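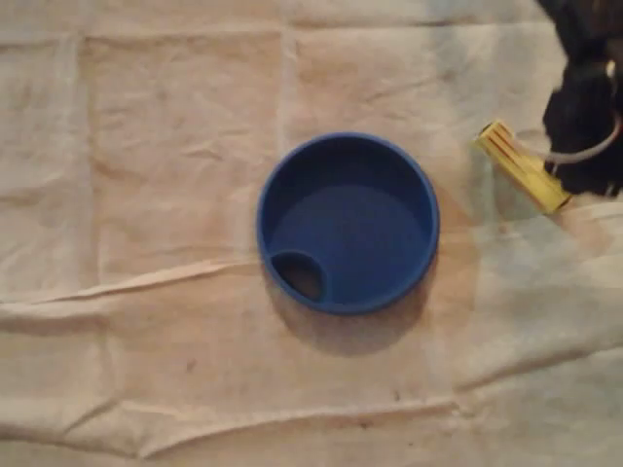
## Section 2: Setting up the watering timer

Right, you've got the tap sorted and you've read the bit about winter, so now we can get on with the fun part! The Zokedel timer looks fiddly the first time you meet it (I put mine on upside down and couldn't work out why the dial was facing the patio), but it's a quick job once you know the order.

Do the programming indoors first. Crouching by an outside tap with the instructions blowing about is no way to learn a menu.

1. Slide the battery drawer out and put in two fresh AA batteries. Rechargeables run a bit low on voltage for this one, and mine sulked for a whole summer before I swapped them.
2. Hold **SET** until the clock flashes, then turn the dial to the right time. It uses the 24-hour clock.
3. Press **SET** again and choose your start time. I water at 7 in the morning, before the sun gets onto the beds.
4. Press once more for how long it runs. Start with 20 minutes for drip hose and change it later if the soil tells you to.
5. Turn the dial to **AUTO**. A little drop shows on the screen when it's ready to go.

> **Note:** If you leave the dial on SET, the timer will keep your settings and never open the valve. Check this before you go on holiday, please. I lost a whole row of beans that way. 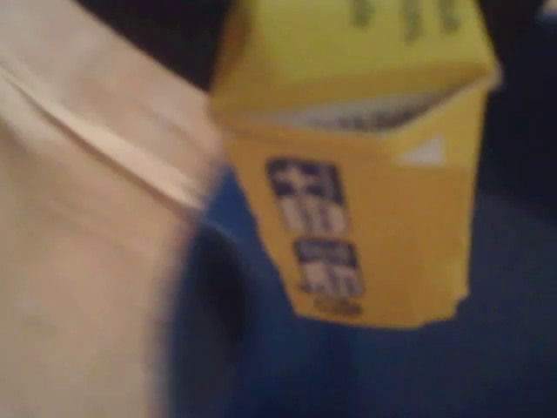 Khurram Tarar wrote to me after the last version of this guide and said his timer kept forgetting its start time, and that pushing the battery drawer in until it clicked had cured it. So give yours a good firm push, and listen for the click.

### Fitting it to the tap

1. Turn the tap fully off.
2. Check that the rubber washer is sitting flat inside the top collar.
3. Screw the collar on by hand, holding the timer body still with your other hand.
4. Push the hose connector onto the bottom and tug it gently.
5. Open the tap slowly, all the way, and look for drips at the collar.

> **Caution:** Hand-tight only! The collar is plastic and a wrench will crack it. If it still weeps, take it off, turn the washer over and try again.

If you've got the older Revgate fittings, the thread is slightly different and you'll want the brass adaptor, which is in the parts list on page 79. Flora Dow swears by a few turns of plumber's tape as well. I've never needed it on mine, but her tap is a lot older than the one I've got here.

### A quick test run

Press **MANUAL** and stand by the hose. You should hear a clunk, then water. Let it run until the far end of the hose is dripping — on a long bed that can take a while — and press **MANUAL** again to stop it.

No clunk usually means tired batteries. A clunk with no water means the tap's still shut, or there's grit in the filter, and the filter gets its own page in Section 3.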